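Search this site Enter keywords Go

Router and access point inspection checklist -- Rastness site, second floor
Revised December
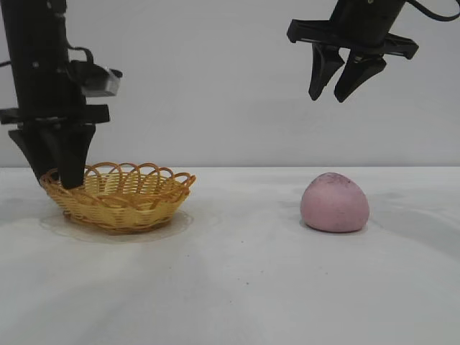 Anil Rajan asks whether the check on vent clearance applies to the wall-mounted Cudine units as well, as the old sheet only mentioned the shelf ones. It applies to both.

1. Power adaptor. Label matches the rating on the base of the unit. No cracks in the casing, no heat marks on the plug.
Comment: one Alexiou adaptor found on a Cudine router. Swapped back.

2. Vents. Clear on all sides, no dust mat on the underside. Do not stack units.
Comment: gap behind the shelf router is tight -- roughly 2 cm. Move forward before the next visit.

3. Aerials. Hinges hold position. Connectors finger-tight only.
Comment: pass.

4. Cabling. Clips intact on all 4 LAN leads. No lead bent sharply at the socket.
Comment: port 2 lead has a broken clip. Replace.

5. Firmware. Record the version before and after updating. Save the settings first.
Comment: Desar mesh node would not take the update over wireless. Done by cable.

6. Admin access. Default password changed, remote login off, WPS off.
Comment: WPS was on again after the update. Recheck each time.

7. Throughput. Wired test first, then 5 GHz at the far desk. Pass mark is 600 Mbit/s wired.
Comment: wired pass. Wireless not tested, channel survey still open.

Share 2 Comments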